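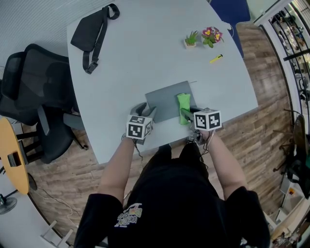

Tolero Open Day Demonstrations is a set of short two-handed manipulation recordings made during a public open day at the Lirberg workspace in Cáceres. Operators and visitors worked at one table with a pair of hand-held grippers, each carrying a cube printed with fiducial markers for pose tracking. The wiping task uses a bright green cloth held in the right gripper and pressed onto a flat gray tray. Other objects, such as potted plants and a yellow marker pen, stay on the table as background clutter and are not manipulated in this task.

Contents

368 episodes, each up to 30 seconds long
3 tasks: wipe tray, fold cloth, move cup
9 operators, identified by number only

Each episode folder holds one head-view video, two gripper pose tracks, two jaw-width tracks and a text file with the task name. Timestamps are in seconds from the start of the episode. Poses are given in the table frame, in meters and quaternions (x, y, z, w).

Collection

The open day took place in June. Operators got a short briefing and one practice run, which was not kept. Starting positions of the cloth and tray were not fixed. Visitors could stand close to the table, so voices and shadows occur. Audio was removed before release.

Known issues

Marker tracking drops out when a cube is turned away from the head view. Gaps are stored as NaN and are not interpolated.
Jaw width reads slightly high when thick folds of cloth are gripped.
Lighting changes between morning and afternoon sessions. There is no session label.

Loading

The nada_reader script in the tools folder reads one episode and returns arrays on a common time base. Pass raw=True to keep the original sample times. Nada versions from before the open day release do not read the jaw-width tracks.

License

Research use only. Redistribution of single episodes is allowed with this file attached.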